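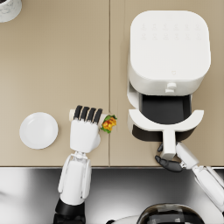
Tuvstead update, 12 February 2021. We trained one two-arm policy on 2000 simulated kitchen demos – no real robot data at all.

2/ Flambridge scored it on 120 air fryer layouts it never saw in training. The baseline is the Tenisen policy, same demos, one camera. Ours adds a wrist view.

3/ Most of the gain is at the drawer handle.

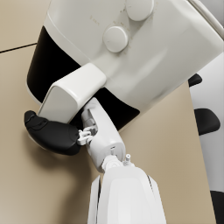 Finger pad against the underside of the handle, in sim.

4/ Next: 800 more demos with the handle moved. Results in November.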